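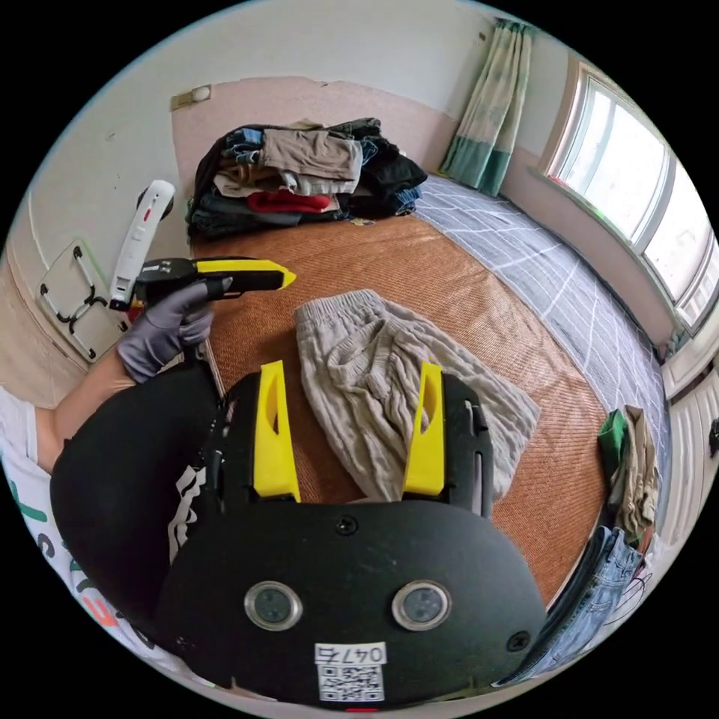
First Week, Best Week: Talking Onboarding With Eftychia Katsaros

Search this site
Search
Enter keywords

Eftychia Katsaros had already rearranged the chairs twice by the time I sat down. She runs onboarding at Prullora, a company of 465 people spread over three sites, and she doesn't like talking to anyone across a desk. "Sit on the corner, it's friendlier," she said, and then we were off, and I barely looked at my notes for the next hour.

I wanted to talk to her because I'd heard that new hires at Prullora still bring up their first week years later (in a good way!). Mine, at my first office job, was spent waiting for a password. She laughed out loud when I told her that.

"Everyone has that story. Mine was a key. I was hired at Kyriakidis as an HR assistant and for four days I couldn't get into the stairwell without knocking. The people were lovely, but I felt like a visitor every time."

She stayed at Kyriakidis for six years and started rewriting the welcome packet in her second. It was 64 pages long when she got it. She read the whole thing on a train and found the dental plan explained in two different places with two different answers.

"I cut it down to nine pages, and my manager asked where the rest had gone. I said, ask me for any page you miss and I'll put it back. She asked for one. It was the parking map, and she was right, so the parking map went back in."

At Prullora the work starts well before anyone walks through the door. As soon as an offer is signed, Katsaros calls the new person herself. She asks what name they want on their badge, whether they have any appointments coming up in the first month, and what they're nervous about. I loved that last question and asked whether people really answer it.

"Oh, they do! Lunch, mostly. Grown adults with twenty years of experience, and they're worried about who they'll eat lunch with. So now lunch on day one is arranged, and lunch on day two, and after that I leave them alone."

The paperwork gets done ahead of time too, wherever it can be. Tax forms, direct deposit and emergency contacts all go out in one email with one deadline, and she checks every form for blanks the same afternoon it comes back. Her colleague Lorenz Pichler, on the payroll side, sends her his cutoff dates for the whole year, and she keeps them taped inside a cabinet door.

"Lorenz and I used to email back and forth constantly. Did you get the bank details, is this a middle name or a second last name, which site is she at. Then one June we had 40 people start in the same two weeks and it nearly finished us both. We sat down with a pot of coffee and wrote out every single question he'd ever asked me. Now the form asks them."

The part she's proudest of is the buddy system, and she lit up talking about it. Each new hire gets paired with someone from a different department, for eight weeks, and the buddy gets an hour a week set aside for it on the schedule. The hour was the hard part to win. Supervisors wanted it to be informal — a quick chat in the hallway, whenever there was time.

"There's never time. If it isn't on the schedule, it's a favor, and people are shy about asking for favors from someone they met on Monday."

I asked what goes wrong. She didn't have to think long. Transfers, she told me, get forgotten. Somebody moves from the Busau site to headquarters and everyone assumes they know the place, when they've never seen the building and their new boss doesn't know how they like to work. One of those was Orestis Moschos, who spent his first morning after a transfer in the wrong meeting and was too polite to leave. He now helps her run the transfer sessions.

"He tells that story at every one of them. It gets longer each time!"

She's cautious about software. Prullora uses a tool called Prisari to keep track of checklists, and she likes it for reminders, but she won't let it send the welcome message. She writes those by hand, one at a time, and she's kept a folder of the replies.

Before I left I asked what a small employer could do next week with no budget at all. She said to put a name on the door or the desk before the person arrives, spelled correctly, and to have somebody standing at the entrance at the time you told them to come. Then she walked me all the way down to the street, talking about exit interviews, and that's going to need a second visit.

Comments (3)

Melina Margaritis
The transfer point hit home. I changed departments last year and got no orientation at all. Sending this to my manager.

Anastasia Gkikas
Does the buddy get picked by HR or do people sign up? We tried sign-ups and got the same four people every time.

parkingmapfan
Bring back ALL the parking maps.

We use cookies to remember your preferences and to see which pages get read. Accept | Manage settings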